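The Case Against the Sorted House

Every December the same advice comes around, and every December people I respect fall for it. Buy bins. Buy the clear ones, so you can see what you own. Take everything out, sort it by kind, put it back, and your life will be easier. I did it two years running before I began to wonder what I was getting for my money.

The advice has become a business, of course. A firm called Nareo will sell you a "whole home system" of 113 pieces, and its catalog has a photograph of a pantry in which every noodle stands upright. I spent $306 on a smaller version. My cousin in Gunudell spent less and got the same thing, which was a hall full of cardboard and a free weekend gone.
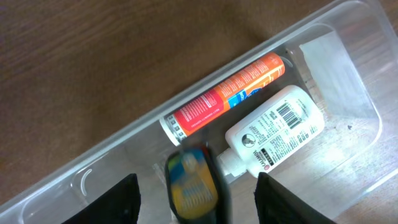

What bothers me first is the idea that sorting is the same as deciding. The books treat a household as a warehouse that has lost its labels. But most of what clutters a house is stuff we haven't made up our minds about. Take a tube of caulk lying in a clear tray on a brown table. You can see it perfectly well, and seeing it tells you nothing about whether you will ever seal the tub, or whether the stuff inside is still any good. Before the bins, I kept that kind of thing under the sink and felt bad about it once a year. Now I am supposed to feel organized about it, and the tub is no closer to being sealed.

Veronika Vida, whose newsletter I read mostly to argue with, claims that visible storage "makes the choice for you." I wrote and asked her how. She answered politely that when people see things they use them or let them go. Maybe some people do. I have seen my bread machine every morning for years.

Then there is the question of where the time goes. Vida suggests 5 minutes a day for upkeep, and I have no doubt that her five minutes are real. Mine never were. I had to find the bin, take down the bin on top of it, and remember whether batteries counted as "power" or "small hardware." My old kitchen drawer had no such rules. I put my hand in and felt around, and most of the time I had the thing before the kettle boiled.

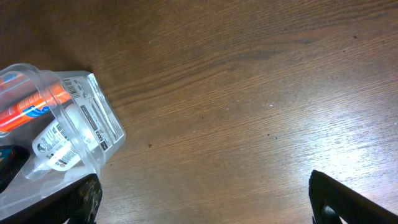

The strongest argument on the other side is the one about calm. Clear surfaces, clear head, and so on. I grant that a bare stretch of table is pleasant to look at. I like one as much as the next person. But look closely at wood that has been cleared, with the light glaring off one side of it, and there are still little dark specks here and there. A plastic container still has to sit somewhere, too, and it takes up table like anything else. The people selling calm would have you wipe up the specks, buy a lid for the container and come back next season. There is always one more step between you and the peace they promised.

I should say that I am not defending filth or hoarding. My neighbor on Vurkell Street lost a sister to a house so full that she couldn't reach the phone, and I would never make light of that. That kind of trouble calls for people who know what they are doing. The rest of us have a much smaller problem, and we are being sold the large cure.

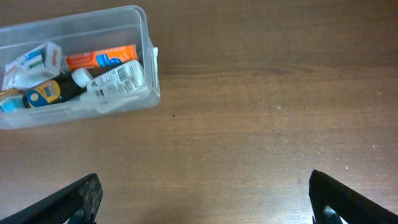 What I Do Now

Very little. I gave most of the bins to the thrift shop behind the Oláh bakery, where the woman at the counter told me they get more of them than they can shelve. I kept a few for things that leak.

When a drawer won't close, I take something out of it. I ask whether I would pay to replace the thing, and if the answer is no, it goes. This is slow work and it makes for bad photographs. Last winter I got rid of 183 objects this way, a figure I know only because my daughter bet me I couldn't reach a hundred.

She still thinks I should label the fuse box. On that one she is probably right, and I plan to get to it before the heating goes on.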